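Support > Closed tickets > Networking > 2242

December 11, 2018
Logged by Zsolt Bodnár

Ticket 2242: Wireless drops in the back rooms, second floor

Reported problem

Laptops in the two back rooms lose the wireless connection several times an hour. The connection comes back without anyone touching it, usually in under a minute. Calls drop and the Udaletti stock program logs people out. Wired desks on the same floor are fine. Faisal Janjua reported it and says it got worse after the move from the first floor.

Equipment

Access point: Toltance, ceiling mount, in the hallway outside the back rooms. Second access point, same model, at the front by the stairs.
Switch: Fliris 24-port in the closet.
Laptops: mixed, three different makes. All of them drop, so I did not start with drivers.

Step 1. Check the logs

The hallway access point had been up for 79 days, so it was not rebooting. The log was full of clients leaving and joining again. I counted 1015 disconnect entries and nearly all of them were clients moving to the front access point and then back. That pointed at roaming and not at the internet line. I pinged the router from a wired desk for half an hour and lost no packets.

Step 2. Signal readings

I walked both back rooms with a laptop and wrote down the signal strength in each corner. The first room was good everywhere. The second was weak along the far wall, -74 to -78, and at the table there it was going back and forth between the two access points while the laptop sat still.
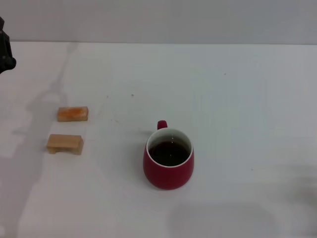
With the front access point turned off, the same spot held at -71 and did not drop once in twenty minutes. With it back on, the first drop came after four minutes. Both units were set to full transmit power, which makes the far one look better than it is. The laptop hears it fine but it can't hear the laptop.

Step 3. Channels

Both access points were on channel 6 in the 2.4 band. Somebody had set this by hand, and the automatic setting was off. The office next door is also on 6. I moved the hallway unit to 1 and the front unit to 11. On the 5 band they were already on separate channels and I left those alone.

Result: fewer drops, but still two in the first hour. Not fixed.

Step 4. Transmit power

Lowered 2.4 power on both units from high to medium. Left 5 on high. Also set a minimum signal of -75 so that a laptop with a poor connection gets pushed off instead of hanging on.

This was a mistake on the minimum signal. Faisal's laptop at the far wall could not connect at all with the lid half closed. Changed it to -80 and it connected again.

Step 5. Firmware

The two units were on different versions. The hallway one was on build 1663 and the front one was a build behind. The release notes for 1663 mention a fix for fast roaming, and it needs to be on both ends to work. Updated the front unit from the admin page. The first try stopped at the upload stage with no error. The second try went through over a cable — don't do it over wireless.

Step 6. Leave it running

Put a laptop at the far end of the second back room with a ping running to the router and the Udaletti program open.

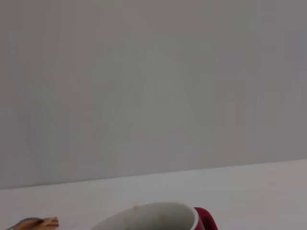
Result

No drops in five hours. Two lost pings, not in a row. Faisal took two long calls from the same room in that time and reported no trouble.

Still open

The far wall is still the weakest place on the floor. If more people move in there, a third access point would be the proper answer. Lodhi did the original cabling and left a spare run above the ceiling near that wall, but it isn't labeled and I have not tested it. I will ask them for the cable list in January.

The admin password on both units was the default. Changed, and the new one is in the usual place.

Status: closed. Reopen under the same number if the drops come back.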